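4. Plugging In and Unplugging Devices

Before you start, put the power strip on a flat, dry table with all sockets facing up. Do not use it on carpet or bedding, or behind furniture where the switch is hard to reach.

4.1 Connecting a plug

1. Set the switch at the end of the strip to OFF.
2. Check that the pins of the plug are straight and clean.
3. Hold the right end of the strip so it does not slide.
4. Line the plug up with the socket and push straight down until it is fully seated.
5. Set the switch to ON. 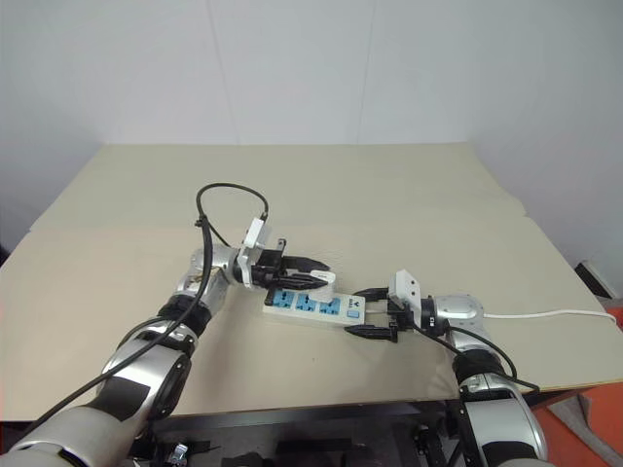 Figure 6. Plug in the middle socket, strip held at the right end.

Note: If a plug stops partway, pull it out and check the pins. Do not force it or rock it from side to side.

4.2 Removing a plug

1. Turn off the connected device, then set the switch to OFF.
2. Hold the strip down by its end.
3. Grip the body of the plug and pull straight up. Never pull on the cord.

CAUTION: Do not connect a second power strip to this one. The combined load of all connected devices must stay under 600 watts. Keep liquids off the table.

Large adapters can block the socket next to them. Use the two outer sockets for these and leave the middle one free. For replacement parts, contact Odosano customer service.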